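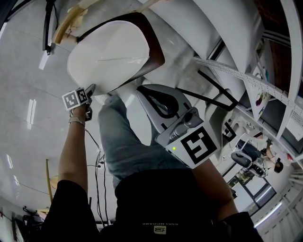

Week 6: Why One-Piece Shells Changed Seating

Last week we stopped at joints. Today we get to drop most of them, and I love this part of the course! A curved shell is stiffer than a flat sheet of the same thickness – try it with a piece of paper, flat first, then bent into a trough.

Our main case is the Lundar side chair. The first run was 576 shells, the second 1,103, and between the two the makers thickened the rim and moved the leg mounts outward. Compare the two drawings in your packet and look hard at the curve where seat meets back.

Reading: the Cassim chapter on molds, up to page 619. Bring your paper models on Thursday, bent, folded or crushed!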